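Okay, desk bin thread, because three of you asked and I can't fit it in one reply. (1/whatever)

We moved the whole office into the back room at Sithole in October and the one thing that never got sorted was rubbish. One big bin by the door, 142 opinions about what goes in it. Bottles in with banana peels. Gross.

So I bought little bins. Plain plastic ones, no lid, tapered a bit at the bottom so they nest when you carry them home on the tram. I got 2 to start with, a pale blue and a soft pink, and yes I chose them by colour and nothing else.

My rule: pink is for bottles and anything else with a deposit on it, blue is for real rubbish. I wrote it on a sticky note and the sticky note fell off within the hour, so now everyone just has to remember.

They live at the back of the white table. I tried them on the floor first and kept kicking the blue one over with my chair (sorry to whoever sits below us).

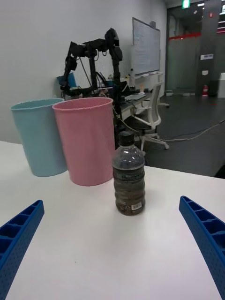
Dumisani Lekota replied that I've got it backwards, blue is recycling everywhere he's ever worked and people will chuck their bottles in there on autopilot no matter what I write on a note.

Ugh, Dumisani, that's a fair point and I hate it. At Lorkden the recycling was yellow and at Alesen it was green, so I figured colours were up for grabs. Will put it to the group chat.

Next thing, since it came up: bottles with stuff still in them. PLEASE tip them out first! The kitchen sink is a 90 second walk, I timed it. A full bottle in a light little bin and the whole lot goes over.

Caps: I leave them on. My sister's council wants them off. Check your own, I'm not fighting anyone about caps today.

Labels and those barcode stickers stay on too. Our depot scans the barcode for the refund, so if you've been sitting there peeling them off at lunch (you know who you are), stop it, you're costing us ten cents a go.

Somebody asked what I clean the bins with. Warm water and a squirt of Vernix, the lemon one, then upside down on the rack overnight. The ridgy bit on the rim catches gunk so an old toothbrush helps.

Update: group chat has voted and we're swapping. Blue for bottles, pink for rubbish. Dumisani is being unbearable about it. New sticky note goes up tomorrow, with proper tape.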